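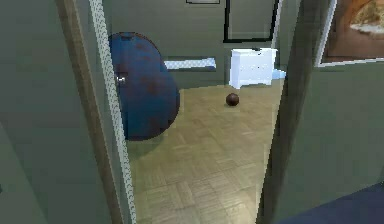 Support > Tide gauges > Closed tickets

Reading time: 2 minutes

Ticket: Step in sea level record, Okadska station
Opened by: Simin Babaei
Handled by: Zohreh Rashti
Status: closed

Simin Babaei wrote:
The hourly sea level at Okadska drops by 400 mm in June and stays there. The tide shape still looks normal. Ngcobo, the next gauge up the coast, has no drop. I restarted the Gurnix logger and got the same values. We need this fixed before the monthly means go out.

Zohreh Rashti wrote:
A clean step with a normal tidal range is usually a datum problem. Please send the offset in the logger's settings and the one on your station sheet. Also check whether the sensor has moved on its bracket. 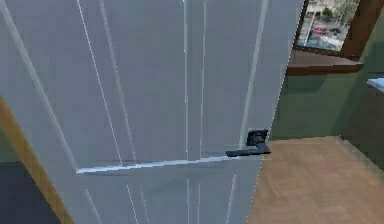
Simin Babaei wrote:
Bracket is tight and the paint marks line up. Station sheet says 1,696 mm. Logger says 1,296. We did a firmware update in June and I don't think anyone compared the settings afterward.

Zohreh Rashti wrote:
That accounts for the whole step. Set the offset back to 1,696, then take 2 staff readings, one near high water and one near low water. Don't edit the raw file. Apply the correction in Zesavura and flag the affected hours.

Simin Babaei wrote:
Done. Both staff readings agree with the gauge to within 2 mm. Corrected series uploaded, raw file untouched.

Zohreh Rashti wrote:
Looks good against Ngcobo. Closed 8/31/19.

This site uses cookies to keep you signed in. Accept | Settings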